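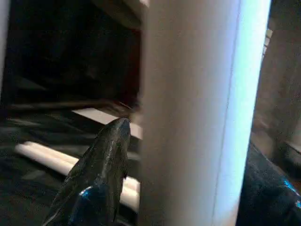

The arm stays, for now

Management has confirmed that the robot arm on the Rososeo packing line will stay after its trial, which started in February. The announcement calls it a success. Some of the people who work next to it would like to see the sums first.

The arm picks up one pale cylinder at a time between two dark fingers and moves it on. Before the trial that was a job for two people per shift. Both still have work, which was promised and should be acknowledged. One of them, Sibel Tekin, now spends most of her day resetting the arm and dealing with whatever it has put down crooked. "They told me I'd be freed up," she says. "I'm still waiting to hear what for."

The figure in the announcement is 1,595 cylinders in a shift. It comes from the best shift of the trial. We asked for the average and were told it is being worked out. We also asked how the 92 stoppages in the logbook were counted, and whether the time Sibel and her colleagues spent clearing them appears anywhere. Bart Van Damme from production said he would look into it.

Wrists and shoulders do seem to be better off, and several people on the late shift said so without being asked. Against that, the breaks have become odd. You can't walk away in the middle of a fault, so tea happens when the arm allows it.

Training so far has been about two hours, mostly on the stop button. Firdevs Kırmızıgül has asked for a proper course and a pay grade to match the new duties. No answer yet. If you work on the line and have kept your own notes on stoppages, please pass them to Sneha Khurana before the next meeting.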